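Hair, month six

Quick one before work. Well, meant to be quick.

So it's June, it's cold, the bathroom tiles are like standing on a freezer shelf, and my hair is doing the thing where the front looks fab and the back has turned to felt. Every winter. Jumper collars I reckon, and the heater in the car, and me not wrapping it at night when I can't be bothered, so most nights.

For anyone new - I stopped relaxing my hair in January. Not the first go at it. First go lasted till a wedding. This time I cut most of it off at the start, so there was nothing to be tempted with, and now I've got a proper little halo going. Tight coils at the crown, looser round the ears, one patch behind the left ear that's nearly straight and does whatever it likes. Shrinkage is wild. Pull a bit down and it reaches my chin, let go and it's back up at my eyebrow.

Where things are up to.

Wash day

Used to take the whole afternoon. Now it's 50 minutes if I section first and closer to two hours if I don't, and I still don't section first about half the time. Why. I know better.

Four big twists, clips, wash one at a time, re-twist it before moving on. Clips are the metal kind from the hardware shop end of the market, ugly, they hold. The pretty plastic ones ping off into the bath.

Shampoo is the Drurkar one, the cream in the squat bottle. Smells like porridge. I don't mind porridge. It doesn't leave that squeaky feeling, and my scalp's stopped flaking along the parting, which could be the shampoo or could be that I finally quit scratching it with a pen at my desk. I only use it every second wash, the other times I just do conditioner and lots of rubbing with my fingertips.

Conditioner is still the cheap one from the supermarket, in the big tub. Tried three fancy ones. Went back. I use a handful per section, an actual handful, the sort of amount that makes my sister wince when she stays over. Detangle with fingers, then the wide comb, ends first. Rinse cold if I'm feeling brave. I am not feeling brave in June.

The butter situation

OK so I got a sample pot of the Trandell butter and everyone on the forum goes on and on about it. It's... fine? It sat on top of my hair like icing. By lunch I had it on my glasses, my scarf, and the phone. If your strands are thick you might love it. Mine are fine, just lots of them, and they got weighed down and kind of crunchy at the ends.

Gave the rest to my mum for her heels. She says it's the best thing I've ever given her and I once bought her a bike.

What does work is boring. Water in a spray bottle, a bit of leave-in, then two drops of oil rubbed between my palms and pressed over the outside. Not rubbed in. Pressed. If I rub, frizz by ten in the morning.

Oils tried so far, with notes off the back of an envelope:

Grapeseed - light, no smell, gone by afternoon
Castor - like glue, ok for the edges only, pillowcase never recovered
Olive - smelled like a salad, coworker asked who had lunch
Jojoba - the winner, pricey, lasts ages though
Coconut - goes solid in the bottle in winter, had to stand it in a mug of hot water every time, gave up

Stuff on the table

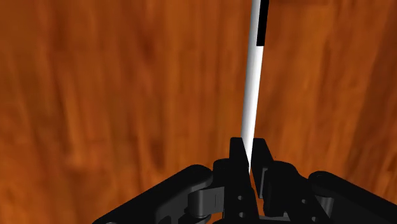
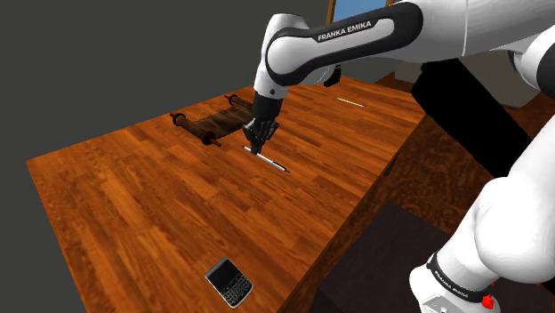
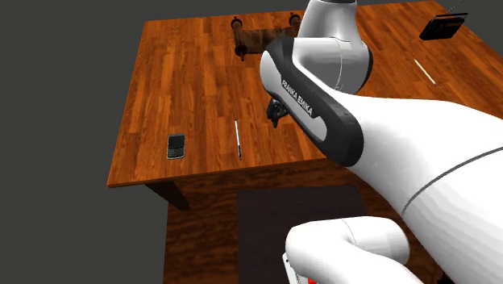

Sleep

Satin bonnet. Yes. I know. I resisted because I look like a shower-capped mushroom in it, but the diffrence in the morning is huge. On the nights I wear it I can just shake and go. On the nights I don't it's twenty minutes with the spray bottle and bad language.

The first bonnet had elastic so tight it left a line across my forehead till morning tea. The second fell off every night, found it once at the bottom of the bed, once under the dog. Third is a tie one, no elastic, bow at the front. Stays put. Mum made it out of an old dress lining on her machine and it's better than either of the bought ones, and it's purple, my favourite colour.

Also got a satin pillowcase as the back-up plan. Good for naps. Slippery though, I keep waking up with my head on the bare mattress.

The salon

Went to Cui, the little place up the stairs beside the bakery. Took me ages to book because I've had some shockers. One place told me over the phone they'd do natural hair and then I got there and the girl came at me dry with a fine tooth comb. Dry! I left with half of it wet and a hoodie on.

Cui was lovely. They asked what I wanted it to look like in a bad week, not a good week, great question, never had it asked before. Then a trim, curl by curl, with no blow-out first. I was scared there'd be nothing left, since I'd been hanging on to every millimetre, but those ends were see-through. Came off in fluff. Round shape at the end instead of the triangle I'd been walking around with.

I cried a bit on the stairs. Good crying. Then I bought a cheese scroll.

They were gentle about my edges too. Years of tight ponytails, the temples are thin. Was told to leave them alone for a while, no slicking down, no toothbrush and gel. So I've left them alone. There's baby fuzz there now if I tip my head under the kitchen light. Might be wishful. I take it.

Not cheap. I'll go twice a year and do my own dusting in between with the good scissors, which now live in a sock so no one in this house can open parcels with them.

Protective styles, attempts at

Flat twists - did them myself, front half looked great. Back half I did by feel, with my arms going dead, and the parts look like a map of a river. Wore a scarf. Wore the scarf for a week.

Two-strand twists - my steady. Small ones take me an evening and a full movie, chunky ones take the length of a phone call. Twist-out the next morning if it's dry. It is never dry. Really need to start earlier in the day, in winter they're still damp in the middle at breakfast and if I undo them then it all goes poof.

Mini braids - started, got through one side, had to go pick someone up from swimming, went out like that. Took them down again at night.

Bantu knots - looked like a queen in the mirror, slept like someone lying on gravel. The curls after were gorgeous for about an hour. Would do again for an occasion.

Dye

Have not. Thinking about a dark copper. There's a Trellar semi-permanent that's supposed to show up on brown hair without bleach and I've been looking at the box in the chemist every time I go in for something else. Picked it up, put it back. The staff must think I'm casing the place.

My worry is dryness, and my other worry is the bathroom grout. If anyone's used it on coily hair, tell me how many washes it lasted and did it come off on your collar. I've got one white work shirt left and I'd like to keep it.

Things I'd tell me in January

Buy the big spray bottle, the small one's empty before you're round to the back.

Don't look at length charts. I had a tape measure in the drawer and was pulling the same bit down every second morning, pretty sure I snapped more than I grew. Tape measure's back in the sewing box.

Wet hair in a cold wind is misery, wash at night or own a good hat. Hat with a satin lining if you can. I sewed a lining into my beanie, badly, it pokes out at the front like a tongue, who cares.

Aunties will say things. Smile, have some cake.

Drink water, sure, everyone says it. I drink tea.

And take photos from the back! I've got six months of me from the front, looking pleased, and not one of the back where all the growing was going on. Started doing it this month with two mirrors and a lot of swearing.

Comments and that

Lots of you wrote after the big chop post, that one's had 1,227 views now and I thought the only reader was my cousin. Still working through the messages. A few quick answers -

Yes I've used the rice water. Smelled off, hair felt stiff, not doing it again. Plenty of people like it.

No I don't have a discount code for Drurkar, I pay for mine at the till like everyone.

The earrings were from a market stall and I've lost one.

The girl who asked about swimming - wet your hair under the tap first, slap conditioner in, cap on top. Rinse straight after. I do laps when I can drag myself and it's held up ok. Cap gets a bit slidey with the conditioner, so you'll be shoving it back down at every turn.

And to the mum asking about her daughter's wash day tears, try a stool at the kitchen sink and a show on, and do it over two nights if you have to. Half a head one night, half the next. She can wear a beanie to school, it's winter, half the class will be in one.

Next time I'll do the wash-and-go, since people keep asking and I keep getting it wrong. Something about the gel. Either too little and I'm a dandelion by noon or too much and there's white bits all down my shoulders. Got a new one to try, waiting on a day with no wind and nowhere to be.

Right, bus in six minutes and I've still got one twist clipped up at the back. If you see a woman at the stop with a metal clip in her head, say hello.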